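About Metirau

Metirau is a small robotics school and workshop in Brilldale. We teach people how to get robot arms to do ordinary jobs with their hands, if you'll forgive the word: picking things up, turning them around, plugging them in, putting them away. We have 12 benches, a lending shelf of parts that is always half empty (a good sign, we think), and a front door that is open to the public more often than you might expect.

We started in one room of the old Baumgart building with four students and a secondhand arm that could only turn one way without complaining. We still have that arm. We've since taken over the rest of the floor, and this spring we passed 106 people who have finished our basic course. They include machinists, a school bus driver, a couple of retired nurses and a good number of teenagers who came in after school and wouldn't go home.

What we teach

The basic course runs for 15 evenings. You begin by driving an arm by hand, slowly, and finding out how much your own fingers know that you never had to put into words. Then you teach the arm a short task, watch it go wrong, and work out why. By the last few evenings most people are building tasks of their own, and those are our favorite sessions of all – we've had tea bags, chess pieces, seed packets and one very determined attempt at folding a paper hat.

After that there's the project group, which has no set end. People bring a problem and stay with it as long as it interests them. We keep the groups small enough that everyone gets real time at a bench. If a group is full we start a list, and we do call people on it.

Come and see it: our open days

If you only ever visit us once, make it an open day. We hold one every spring and one every fall, and they are the best fun we have all year. The benches are running from the moment we unlock, the people standing at them are students, and you can ask them anything you like.

Our spring open day in April was the busiest so far. One bench was given over to Hulinik, our long-running project on handling everyday electrical things: plugs, adapters, power strips, cords. We love showing this one because every visitor already knows the job. You've done it behind a couch with one hand, by feel, without thinking. Now look at it from the gripper's side! An adapter is a chunky little block with slots in odd places, and it may be sitting right up against another one. There's a cord lying across the spot you wanted to go through. To get hold of it, you need one finger on each side, and there may be hardly any room for a finger.

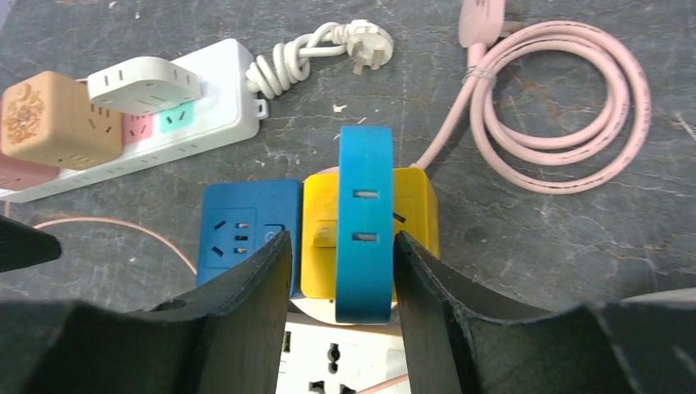

So we ask visitors where they would put the fingers, and then the arguing begins. Children nearly always want to go straight in from the top. Electricians tend to want the neighboring piece moved out of the way first. Both are reasonable plans, and the students at the bench are happy to talk through what each one would mean for the arm: how wide to open, what angle to come in at, when to close, how hard to squeeze. A visitor in April asked why we didn't simply line everything up neatly beforehand, and it led to one of the nicest conversations of the day. Plenty of machines work that way and do it very well. Our students are curious about the other kind of tabletop, the kind most of us have at home.

The Hulinik bench carries a camera down at the wrist, and we put its picture up on a big screen next to the table. People get quite attached to that view. You lose the room, you lose the arm, and you're left with two fingers and whatever is between them. Several visitors told us they had started holding their breath. We do too, still, after all this time.

The same day we had a sorting bench, a drawing bench and a bench where you could drive an arm yourself with a pair of handles (expect a line for that one, and expect to be worse at it than your kids). There was also a repair table with covers off, for anyone who likes to see the gears and belts. We'll be doing all of these again in the fall.

Visiting with a group

Schools, clubs and workplaces can book a visit outside the open days. A group visit lasts a morning or an afternoon, and we'll ask you ahead of time what your group would like to try. We can take younger children as long as there are enough adults along. The floor is level throughout, there's an elevator from the side entrance, and we have a quiet room with chairs for anyone who would like a break from the motors. Please tie back long hair before you come up to the benches, and keep behind the yellow line when an arm is moving.

Open days are free and there's no need to book. Group visits are also free for schools in Brilldale; everyone else pays a small charge that goes toward parts.

Getting in touch

Stop by during opening hours, or leave a message using the form on our contact page. Tell us a little about what you'd like to see or make. You don't need any background in engineering or programming to join the basic course, and you don't need to bring anything except shoes with closed toes.

Page last updated 26/05/2026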